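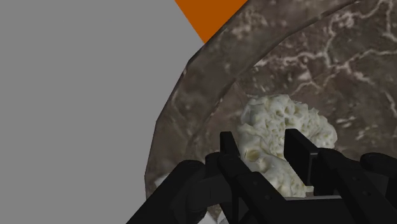
Review: The Lurkville Holiday Village Starter Set

Posted 2018-10-11

I know, I know, it's barely fall and I'm writing about tiny snowy houses. But these sets sell out by the middle of November every single year, and I had three different readers ask me about the Lurkville one after my mantel post, so let's get into it!

First, a little background on me and holiday villages. My grandmother had a ceramic one that took over her whole dining room sideboard from Thanksgiving on, and we kids were allowed to move the skaters but not the church. I've wanted my own ever since, and I've gone through two cheaper sets already (one had a bakery with a door painted on crooked, and I loved it anyway until the bulb socket gave out). So I went into this one picky.

What you get

The starter set has a post office, a bakery, a row house, a train depot and a town hall with a clock, plus a bag of trees and a few townspeople. Everything plugs into one power strip that hides behind the buildings. I can't tell you how happy that made me. My old set had a separate cord for every house and it looked like spaghetti back there.

The town hall is the star. It's taller than the rest, the clock face lights up separately, and there's a little wreath on each window. The post office is my second favorite, with a mailbox out front that you can just about fit a folded scrap of paper into (my daughter has already mailed several letters).

Setting it up

It took me one evening, most of it spent fiddling. The instructions are a single folded sheet and they skip right over how to seat the light clips, so here's my tip: push them in with the tab facing the back of the building and turn until you feel a click. If you push straight up they'll hold for a day and then drop out, and you'll have a dark bakery and a lot of feelings.

Give yourself a deep surface. I tried the mantel first and the depot hung over the front, so I moved the whole town to the console table in the hall. I'm glad I did! You see it the minute you come through the front door, and the dog can't reach it.

For snow I skipped the fluffy blanket that comes in the box, which sheds like crazy, and used a roll of quilt batting. Tear the edges instead of cutting them and it looks much softer. I put a couple of books under the batting at the back so the town hall sits up on a hill.

The lights

Warm, not too bright, really pretty in the evening. There's a timer setting on the strip that turns them off after a while, which is great if you're the kind of person who falls asleep during movies. There's also a twinkle setting. I used it once. It made my town look like it was having electrical trouble.

Replacement bulbs come in the box, but only 2 of them, and they're an odd size, so I'd order extras early.

What I didn't love

The townspeople are a bit of a letdown. The paint is thin on the faces and the lady with the parcels won't stand up without a dab of museum putty. The trees are fine but they all lean the same way, like there's a stiff breeze coming off the train tracks.

And storage! The foam tray the houses come in cracked the first time I lifted them out. I ended up wrapping each house in tissue and using one of the divided ornament boxes from Nitis, which has 40 compartments if you leave all the cardboard in. I pulled out enough dividers to make house-sized spaces and kept the small ones for the trees and people.

How it compares

My sister has the Bergeron village, and the painting on hers is nicer, no contest. You can see individual shingles. But her houses are sold one at a time and she's been at it for years, and when one of the chimneys snapped off she couldn't find that house anywhere. Lurkville sells single replacements, and the add-on skating pond fits right up against the depot without any trimming.

Would I buy it again?

Yes! If you're starting from nothing and want a whole little town on the table this year, I'd get this one. If you already collect a more detailed line, these will look plain next to it and you may just want the town hall.

I'm adding the skating pond next, and I'm trying to talk myself out of the ferris wheel.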